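Home Visits Reports Membership Library Contact

Dradunthorpe Model and Instrument Society
Report of the Summer Visit to the Van Loon Shared Workshop, Grultport

Date of visit: Aug 7, 2019

Purpose of the visit

The Society's program for the year includes one visit to a workshop where members of the public build machinery with shared tools. The Van Loon Shared Workshop was selected after its members wrote to us in April regarding their two-armed assembly machine, known there as the Bako. Our party numbered 12. The hosts had set aside the full afternoon and had asked us to send questions in advance, which proved useful, as several were answered at the bench with the machine running.

The workshop occupies the upper level of a former sail store close to the Grultport ferry landing. Members pay a monthly fee and receive a key, a storage shelf and the use of all machines for which they have been signed off. The ground level is divided between woodworking and welding. Electronics, printing and the Bako are upstairs, where there is less dust and where the floor was recently leveled.

The Bako

The Bako began as a single secondhand arm and was extended to two after the first winter. It is a private undertaking by members of the workshop, carried on in the evenings and paid for from a shared fund to which 19 members have so far contributed. No part of it is for sale. Its present task is to pick up small metal spur gears from a table and place them on the upright pins of a round plate. The hosts chose this task because it is easily explained and difficult to perform well. A gear must be gripped squarely, carried over the pin and lowered so that its bore meets the pin without jamming. Where neighboring gears must also mesh, a slight turn is needed before the last one will drop.

Each gripper has a pair of red fingers with rough black pads on the inner faces. The members have tried several pad materials. Smooth rubber held the flat of a gear well but slid on the teeth, and the rougher type now fitted was adopted for that reason. Pads are treated as a consumable, and a box of cut replacements is kept in the drawer with the hex keys.

A small camera is mounted at each wrist, and its view is shown on a monitor beside the control desk. Our party found this monitor the most instructive part of the demonstration. The wrist view takes in whatever the gripper happens to face, including the edge of the table covering and the floor beyond it.

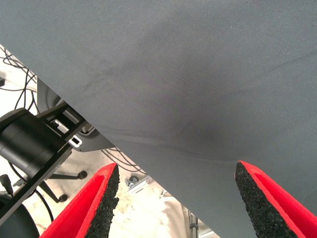

Wrist camera view past the edge of the gray cloth, with cabling, a length of metal rail and a chair base on the floor.

Table and covering

The work table is covered with plain gray cloth. The hosts explained that a bare top had given trouble with reflections, and that gears dropped on it rolled a considerable distance. Cloth solved both problems and introduced another, in that a fold can raise one side of a gear and spoil the grip. The covering is smoothed by hand before a session. Clips along the table edge were tried and then removed, as the wrist housings tended to catch on them.

Lint is a further nuisance. It does no harm to the gears, but pale fibers show up clearly in the wrist view, and an early version of the members' software took them for parts. The hosts now keep a lint roller on the windowsill. Our own members, many of whom work with clock movements, had several suggestions on this subject.

Picking up a gear

We were shown the pickup at reduced speed. The operator brings the open fingers down on either side of the gear, checks the alignment on the monitor and closes them. A gear that lies nearer to one finger than to the other will be pushed across the cloth before it is gripped, and may turn as it goes. The operators try to center the gripper first and accept the loss of a few seconds.

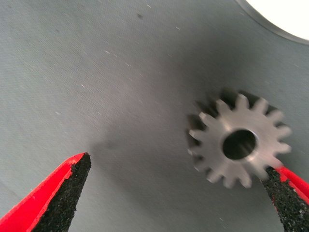 A spur gear on the gray surface, closer to the right finger than to the left.

Shadows received more discussion than we had expected. Light arriving from one side puts a dark copy of the teeth beside the real ones, and the operator can easily misjudge where the rim of the gear ends. The hosts have moved the lamps more than once and do not consider the matter settled. One of our party proposed a ring light of the kind used on inspection microscopes, and a spare has since been offered on loan from the Society's store.

Placing on the plate

The plate is a flat metal disc with a large hole at its center and three upright pins spaced around it. It stands between the two arms so that either can reach it. In the usual sequence the left arm takes the gears lying on its own side and the right arm takes the remainder. The cable to the right gripper runs along its arm, while the left one arcs out across the table, and the operators watch them closely, as a loop that settles over the plate can sweep off a gear already placed.

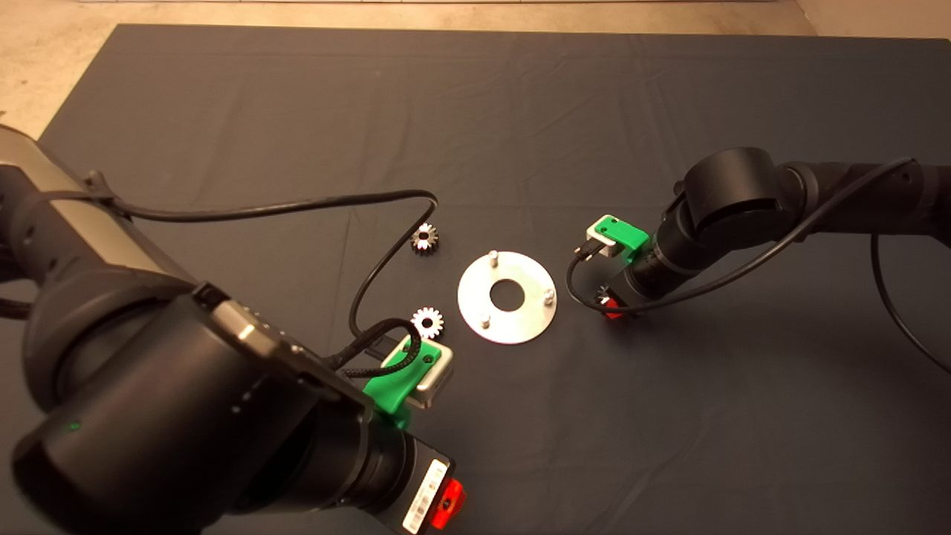 The brackets joining the grippers to the arms are printed in bright green plastic on the workshop's own machine. They are the part of the Bako most often redesigned. The first pattern cracked along the layer lines when a finger was driven into the table, and the pattern now in use is thicker at the root and printed on its side. The hosts regard the bracket as a sensible place for a failure to occur, given the price of everything behind it, and have resisted suggestions that it be made in metal.

Records kept by the members

The members keep a paper log. During the spring they recorded 100 attempts at placing a single gear, with a note of the cause of each failure. Copies were passed around. The most frequent entries concerned gears gripped at a tilt, followed by cables, followed by lighting. We were permitted to borrow a copy for the Society's library, where it may be consulted on request.

Observations

The party was favorably impressed by the order kept on the upper level, and in particular by the sign-off system for shared machines, which could be adapted for our own lathe room at Dradunthorpe. The area beneath the Bako table was less tidy, and the hosts acknowledged that they intend to run the floor cables through a covered channel. Members attending a future visit should note that the stairs are steep and that there is no lift.

Tea was served in the woodworking area. The Society has invited the Van Loon members to make a return visit in the autumn, with the Bako's spare gripper if it can be carried safely on the ferry. Members wishing to assist with hospitality on that occasion should write to the Visits Secretary.

Dradunthorpe Model and Instrument Society | Contact the Visits Secretary | © 2019 | Back to top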